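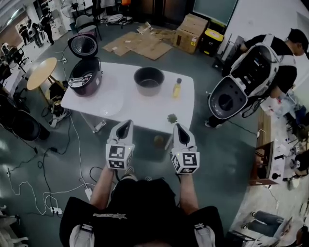
Lorneck 2 Folding Camera, 6x6 on 120 film

I have a soft spot for the Lorneck folders, and I'm always a little sad when one leaves the shelf. This one came to me from Ingrid Tillman, who had it from an uncle and never ran a roll through it. It spent most of its life in a leather case in a dry closet (bless dry closets!) and the bellows are the best I've had on any Lorneck.

If you haven't met one before, it's a medium format folder from the fifties, twelve square pictures to the roll, with a front-cell focusing lens and a leaf shutter that goes from one second up to 1/300 plus B. Folded up it slides into a coat pocket. A fairly big coat pocket, but still. The 2 is the model with the accessory shoe and the double exposure lock, and the lock is the part people write to me about. If the shutter button won't go down, wind the film on. Nine times out of ten the camera is fine.

What I did to it

The shutter was sticky at the slow speeds, as they nearly always are, so it went to Omprakash Negi for a clean. He also regreased the focusing helical, which had set up like candle wax. I checked the infinity focus myself with ground glass on the film rails and it needed a tiny adjustment. I replaced the foam-like stuff somebody had stuffed behind the red window with a proper bit of felt. Then I shot a roll of ISO 100 with it down at the harbor in December, in miserable light, and the negatives came out evenly spaced with no light leaks.

Condition

Glass is clear, with a few faint cleaning marks on the front element that I can only find with a flashlight. No fungus, no haze. The leatherette is lifting at one corner of the back door and I left it alone - a dab of contact cement will hold it if it bothers you. The chrome on the top plate has some brassing near the wind knob. The viewfinder is small and a bit dim, same as on every one of these. One strap lug is slightly bent but solid.

Using it

Open the front door by the button on the base and let it come up gently, don't let it snap, or the rush of air can pull the film off flat. Cock the shutter on the lens, then press the release on the body. Distances are marked in feet. I guess mine and stop down to f/8 or so, but Akash Bhatia swears by a little Sideo rangefinder in the shoe and his pictures are sharper than mine, so there you go. Keep the red window covered between frames if you're loading fast film.

What's in the box

Camera, leather case (the stitching is going on the strap side), a metal take-up spool, and a photocopy of the manual. The lens takes a push-on filter and I usually have a Bansal yellow one around if you'd like to add it, just ask.

Price is $170, shipping extra. You get 3 weeks to try it, and if it isn't for you, send it back as it came and I'll refund the camera. I'd suggest shooting a roll right away so we both know where we stand.

Also on the shelf: Bamitano 35 with the slower lens, needs a shutter clean, cheap.

Page updated March 2018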